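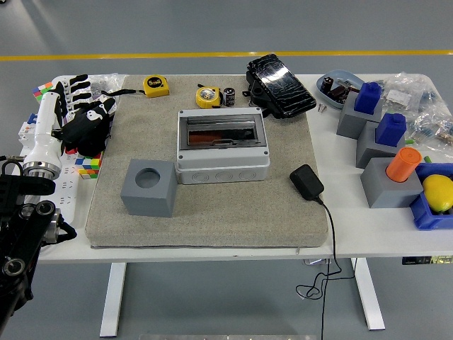

3.2 The bench and what ended up on it

I should say up front that I never planned to write a section on felt. When Kamil Doležal and I started this study we wanted to know how people who repair small electrical things at home lay out their work, and we figured the interesting part would be the tools. Then I spent most of May reading our interview notes, and people kept bringing up the surface! They talked about the kitchen table, the towel they put down first, the screw that went off the edge and under the fridge. So the bench got its own section.

Our bench is a plain white table with a big felt pad on it, and the pad covers most of the top but leaves a strip of bare table on the right. I love that strip. Small loose things went there, mostly into a shallow blue plastic tray, and in Figure 4 you can see two little screws that sit in front of the tray instead of in it. Our participants did the same thing at home all the time. They'd own a perfectly good dish for screws and still put the screws next to the dish (Urmila Prajapati calls this "parking," and we've used her word in the coding scheme ever since).

Figure 4. The bench with an electrical enclosure in the middle of the felt pad, a power adapter to its right, and tape measures toward the back.

The enclosure is the kind of box that holds breakers, with a see-through window on a hinge and round knockouts along the front. We picked it as the center object since nearly everyone we interviewed had opened one at some point, or had stood behind somebody who was opening one. It's also a nice size for a table - big enough that you have to work around it, small enough that you can shove it over with one hand. Gwilym Prothero argued for a bigger box from Plistex and I argued for this one, and I still think I was right, although the bigger one would have given us more to say about reach.

Two things surprised me when we compared the bench with the home photos people had sent in. The first was cords. At home, a cord almost always went over the front edge of the table and down to the floor, and the adapter cord on our bench does exactly that.

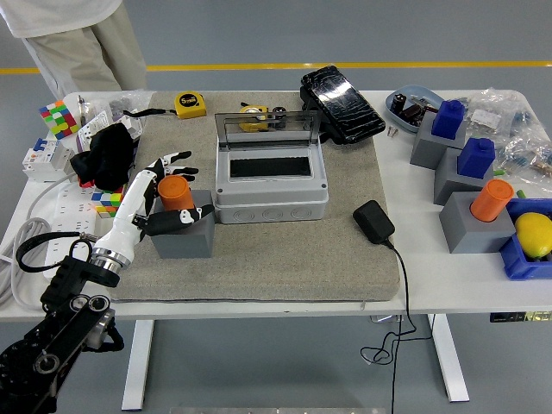
I had expected people to coil a cord up and set it behind the work, because that's what every hobby guide tells you to do, and I'm a coiler myself. Hardly any of them did it. When we asked, the usual answer was that the floor is free space and the table isn't, and I really can't argue with that.

The second was how much unrelated stuff stayed out. Tape measures were the big one. People fixing a lamp or a doorbell had no use for a tape measure and yet there it was, usually toward the back, where it was out of the way but still in sight. Branislav Holub thinks this is just leftover from whatever job came before. I think it's closer to how you keep a pen on the desk all day, and we went back and forth on it for about 15 emails before agreeing to report both readings (see Section 5.1 for his side, which he wrote himself and which is longer than mine).

One last note on the felt. We tried a rubber mat first and didn't like it, as small parts bounced on it and the whole thing smelled like a tire shop. Felt is quieter and things stay where you set them down. Its weak point is lint, so if you want to repeat this setup, buy 2 pads and swap them.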